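Shared kitchen reopens on third floor at Donum

The staff kitchen on the third floor of the Donum building is open again after 9 days of work on the drains and the floor. People from all 3 offices on that level can use it from 7 a.m.

Milagros Daza, who manages the building, said the cabinets were kept and only the hardware inside the doors was replaced. The refrigerator was moved out during the work and is back in its old spot at the end of the counter.
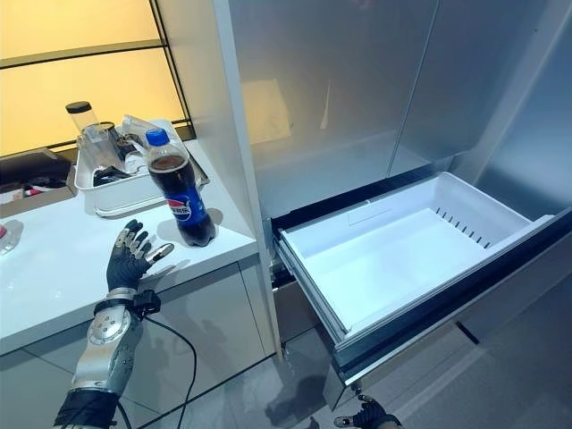

Food that was in the refrigerator before the work started has been thrown out. Anything put in now should carry a name, and unmarked items will be removed at the end of each month.

The bill came to $3,898, paid from the building fund. Goltthorpe, the contractor, had quoted a slightly higher price in May.

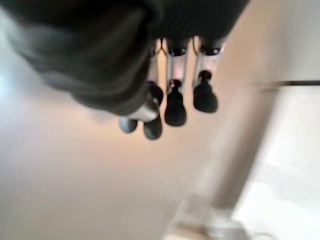 Lighting was the most common complaint in the survey tenants filled out last winter, with 40 replies. Several people asked for something less harsh than the old tubes. The pale surfaces now pick up a warm glow, and Daza said she does not plan any more changes to the lights this year.

The counter is shared space. Cups and bottles can stay in the white tray at the back, but bags and boxes should go home with their owners. Gert Jacobs of Indovetti, one of the tenants, asked for a second tray. Daza said she would look into it. 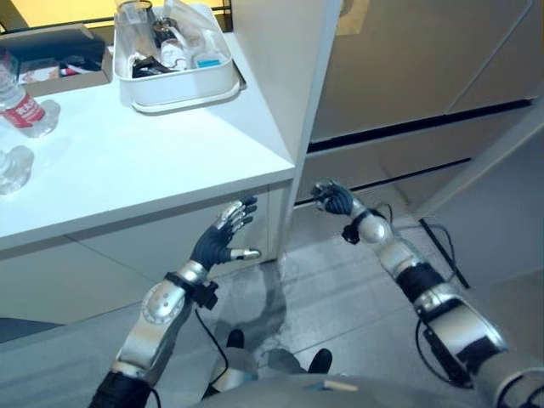 CLEANING

The gray floor tiles will be mopped each evening after 6 p.m. Tenants are asked to wipe up spills themselves during the day and to keep the cabinet doors shut. Trash goes to the bins by the stairs until the new ones arrive.

Questions can be left with Violeta Barrientos at the front desk. 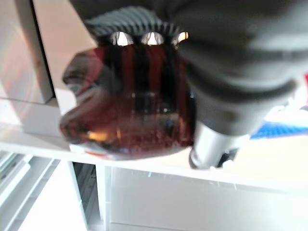 Also in the building

The second-floor meeting room is closed for painting until the end of the month. Bookings have been moved to the room next to the Stöckli office.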